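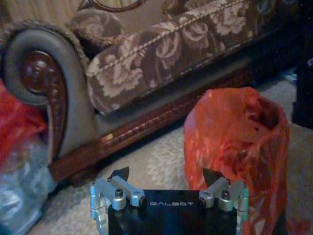

Gandiver carved-arm sofa, floral seat

Second-hand. Sold by Gakport Furniture. One only.
Stock note updated 1 September 2019

We sell a fair number of show-wood sofas and we don't believe most of what gets written about them. The original Cilteo leaflet for the Gandiver range came to us with the paperwork, and it calls the sofa "heirloom seating for the discerning home". We have never known what that means. What follows is what our workshop found, what we think of it, and what we would check if we were buying it ourselves.

The look

You will know very quickly whether you want it in your house. The arm rolls over into a thick spiral and is covered in a smooth grey-green material. On the front of it sits a carved wooden ornament, reddish-brown and highly polished, with a round medallion in the head and a tail that narrows and curves downwards, with small beads along it. The seat is brown going towards mauve, with big cream and beige flowers and scrolling leaves. There is a fuzzy brown and tan trim round the curl of the arm, a twisted cord along the front of the seat, and a throw pillow with a shaggy golden-brown fringe.

That is a lot of trimming for one sofa. Olga Simões, who buys for us, likes it and says the grey-green calms the rest down. Deividas Raudsepp in the workshop thinks the cord and the fringe together are too much and would have left one of them off. Neither of them has changed the other's mind.

If your room already has a patterned carpet or busy curtains, we would be wary. It sits well enough on plain beige. We tried one of its sister pieces against a striped rug in the showroom last November and moved it again before lunch.

The carving

Leaflets for this sort of furniture like the phrase "hand-finished", and we treat it with suspicion. It can mean a carver spent a day on the piece, or that someone wiped it with a cloth. Deividas's opinion is that the ornaments were cut by machine and tidied up by hand afterwards. He is a cabinet maker and we take his word over the leaflet's, but it is still an opinion and we have priced the sofa as machine-cut.

The leaflet does not name the timber and neither will we. The reddish-brown tells you very little, because stain will turn almost any pale wood that colour. Anyone who tells you the species from a photo is guessing.

Polished carving gathers dust in the hollows, particularly round the medallion and between the beads. Use a soft, dry paintbrush. Spray polish leaves a grey paste in the low parts that is miserable to get out.

The arms

Cilteo sold the Gandiver with several arm coverings and the leaflet describes all of them as "luxury upholstery", so it was no help to us in working out which one was used. We list it as "smooth covering, type not confirmed". If it matters to you whether it is hide or something made to look like it, come and see it before paying, and bring someone who knows. We won't put "leather" on a ticket because a customer would like it to be.

Treat it gently either way. A cloth wrung out in plain water, then a dry one. Try any cleaner first at the back of the arm, low down.

The seat

The seat is one long cushion. We have mixed feelings about that. With a single cushion there is no gap for people to slide into and the flowers run along without a break, and it does look better. On the other hand you can't swap cushions round to even out the wear, so the favourite end goes first. Berhanu Jemal, our upholsterer, suggests making people move along now and then. We wish you luck with it.

"Fade-resistant" is another leaflet claim we would ignore. Any dark ground with pale flowers will show the sun sooner or later. Keep it out of a south-facing bay or draw the curtains in the afternoon.

The cord along the front edge is the part we would watch most closely. It is where the backs of people's legs go, and where children pull. Once a twisted cord starts to come away it goes quickly, and a few stitches early on will save a proper repair. Berhanu charges £21 to catch down a loose length and £80 to replace the run along the front, provided a near match can be found. He won't promise one.

The pillow

Included in the price. The floral front is a brownish-grey, so don't expect it to be the same brown as the seat. We have no idea whether it was ordered that way or whether the supplier ran short, and the leaflet makes a virtue of it ("tonal accents").

The fringe is long and shaggy. Keep it away from rotating vacuum heads. Cats will find it in any case.

Delivery and access

Rolled arms are the awkward part of moving a piece like this, and carved fronts are the part that gets knocked. Measure your door, then the turn after the door, then the stairs. Ermelinda Lobo books the vans and will ask you for all three. She will also ask about the ceiling on the half-landing, which customers tend to think is her being fussy until the sofa is stuck there.

Delivery is £120 within the usual area and includes two people. Stairs above the first floor are quoted separately. We do not take the arms off. The leaflet implies that they unbolt, but Deividas looked underneath and wasn't convinced, and he would sooner not find out on your landing.

What you get from us

A check of the joints, webbing and stitching before it leaves, with a written note of anything found. Five working days to change your mind after delivery, on top of whatever rights you have by law. If you send it back in that time we refund the price of the sofa, and you pay for the van.

We don't sell the "five-year fabric shield" that gets offered with furniture like this. Umesh Gautam ran our complaints desk for over five years and in that time saw very few claims paid on such plans. There was always a reason why the stain in question was the wrong sort of stain.

Questions we have been asked

Does it come with a matching armchair?
Not from us. The leaflet shows one. We have not come across it for sale.

Can I have it re-covered?
Yes, but ask Berhanu for a figure first. Piping, cord and trim all take time, and re-covering may well cost more than the sofa did.

Is it the same as the Siddiqui three-piece you had in the window?
No. The Siddiqui had plain arms and a split seat, and it has been sold.

Is it comfortable?
Firm. Olga would say supportive. Sit on it for longer than you think you need to, and take your coat off first.

Price on application to the showroom. Viewing by appointment, and please ring before setting out, as we do not hold stock on a promise to visit.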